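Hondau rule pack for sidewalk robots, quick review

Had this running for most of December, writing it up between two other jobs so excuse the order. We use it to check a delivery bot against our own site rules before it goes anywhere near real people. Speed caps, keep-clear zones, stopping distance, who yields to who. You load a map, load a rule sheet, press go, get a pass/fail log.

The good — rule sheet is plain text. One rule per line. Hadi Geagea on our side wrote 14 of them in a morning with no training. Every fail in the log points back to the line that caused it, so you can settle an argument fast. Old tool (Zurnach) just gave you a red square and a time stamp.

Also good: it makes you put a name and a version on each rule. Annoying for a day or so. Then Raghda asked why the yield distance had changed and we had the answer in seconds. If you take one habit from this, take that one, with any software.

Ran 200 trips on the final sheet. 198 passed. The two fails were both the bot stopping inside a hydrant keep-clear zone. Real fault in our parking logic, glad we saw it in sim.

The bad. Default rules are too loose. Roll-up doors come with no keep-clear at all, you have to add it. Same with benches, where people stick their feet out. Do NOT ship on the defaults. The manual says "recomended starting point", which a new user will read as "fine".

Export is slow, nearly 17 minutes for a full log. No way to lock a rule sheet either, so anyone can edit it. We keep a read-only copy and compare before each run.

A pass in sim is a pass in sim. We still do a walked test with a person on the stop button, and Suha Nasrallah signs it off. The pack has no place to record that, so it goes in a seperate file. Would like to see it added.

Worth it if you already have written rules. If you dont, write them first. Four out of five.

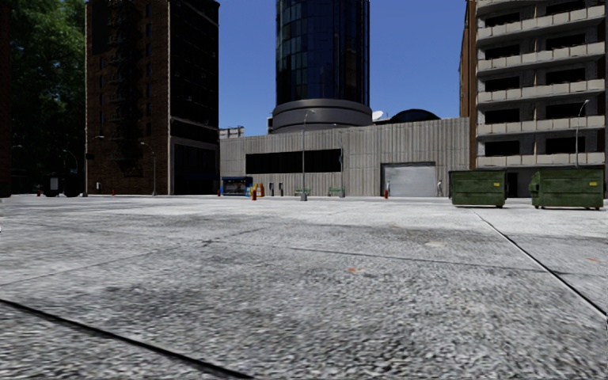
Filed under: Robots > Safety & Standards > Test maps

Plaza map. Hydrants, benches, dumpsters, a big shutter door, lots of open concrete to cross. My pick for a first run. Start with the keep-clear rules, then speed. Leave the yield rules for last, they take the most fiddling.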